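Ask Birger Brekke how he ended up running a singing program and he laughs before he answers. "I was a trombone player," he says. "I came to Hovness to fill in for somebody for one term, and the kids there were singing all the time. In the hallway, in the lunch line, everywhere! I thought, well, somebody should be writing songs for these people."

That was the start of Ondance, which now sends songwriters into elementary classrooms for a full semester. The children write the words, find the tune and perform the finished song for the whole school in April. It's noisy and wonderful, and the morning I visited, a group of fourth graders was arguing hard over whether "pancake" could rhyme with "earthquake."

"It can if you sing it right," Brekke told them, and they tried it eight different ways.

He works alongside Femi Sani, who plays piano, arranges the songs and looks after the recordings. Sani says the best part of the job is the moment a class hears its own melody with chords under it for the first time. "They go completely quiet. Then they all want to hear it again, right away, and louder."
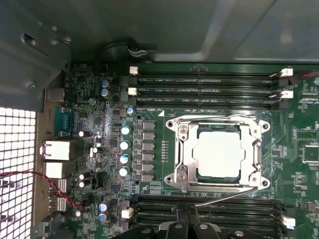 Processor and socket on a workstation motherboard.

Every song gets recorded, and the archive has grown to 2,273 of them. Sani knows an alarming number by heart. During our talk he sang me one about a bus that hates Mondays, then one about a grandmother's garage — both in two-part harmony, with Brekke taking the low line.

Neither of them believes in auditions. A typical session has 15 children in it, and everybody sings, including the classroom teacher. "Teachers are often more scared than the kids," Sani says. "So we start with humming. Anyone can hum."

Sessions last 40 minutes, and Brekke would happily take twice that. He'd also like to see more older students involved. A pilot at Prikport paired middle schoolers with second graders last spring, and he lights up talking about it. "The big ones came in acting bored. By the second week they were teaching harmony parts on the playground."

What's next? Sani wants a songbook, with the children's own handwriting in it. Brekke wants a brass section. They were still discussing it when the fourth graders came back from recess, already singing the pancake song.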